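A Morning Among the Plates: Our Visit to the Bastdale Open Day

By Helju Raudsepp

I have wanted to see inside the Bastdale works ever since my aunt left me her dinner service, so when the open day came round again in April I had my name down before I had even looked at the bus times. As it happened the bus was early, and I was standing at the gate by 9 with a flask of tea and nobody much to share it with until Anwara Sultana turned up, whom I had last seen at the Vimard kitchen fair and who is just as fond of crockery as I am.

We were put into the first group with Povilas Strazds as our guide. He has worked in the glazing shop for most of his life and talks about it the way other people talk about their gardens – at length, and with a good deal of affection. He showed us the clay store, which smelled like a riverbank, and then the long shed where the kilns are. They fire at a little over 1000 degrees and you can feel it from the doorway, even with the doors shut. I took my cardigan off and did not put it back on until lunch.

The pattern room was my favourite part of the tour. It is up a narrow stair and lined with shelves from floor to ceiling, and every shape the works has made is kept there with a paper label tied to it. I asked after my aunt's service, and Povilas went along the rows with his finger out and came back with number 621, a sauce boat with a chipped foot. I have the very same one at home, chip and all! He let me hold it for a minute or two, and I am afraid I kept the whole group waiting.

After that we were taken across the yard to the tableware room, where things are laid out together to see how they sit on a table. I had always supposed that plates were designed one at a time and the rest left to luck, but there is a great deal of trying things next to each other. Olesia Dovhaniuk looks after this side of the work, and she told us that a soup plate is the hardest shape to get right. Too narrow a rim and you have nowhere to rest your spoon, too wide and there is no room left for the soup. Anwara and I both prefer a wide one, and we said so. 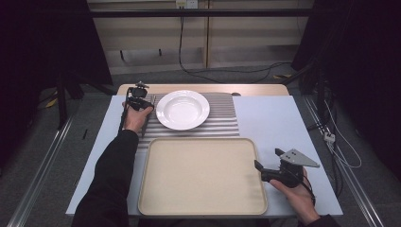 In the tableware room: a white soup plate on the ridged metal mat, with the big beige tray in front.

I liked the tray very much. It has rounded corners and a faint speckle, a bit like an egg, and I kept thinking how well it would carry a tea for four out to the garden. The mat was less to my taste, though Anwara said that silver-gray ridges would look very smart under a white plate at Christmas, and she may well be right.

Lunch was pea soup in the canteen, served in seconds from the works, and you were allowed to keep your bowl for a small donation. Mine has a tiny dimple in the glaze and I have eaten my porridge from it every morning so far. The seconds shop opened straight afterwards and was a proper scrum. I came away with two side plates and a milk jug, and Anwara found a Gatti casserole on the bring-and-buy table that she carried home on her knee.

If you fancy going next year, put your name down early, as there are only 100 places and the morning groups fill first. Wear flat shoes for the pattern room stair, and bring newspaper for wrapping, which they had run out of by two o'clock.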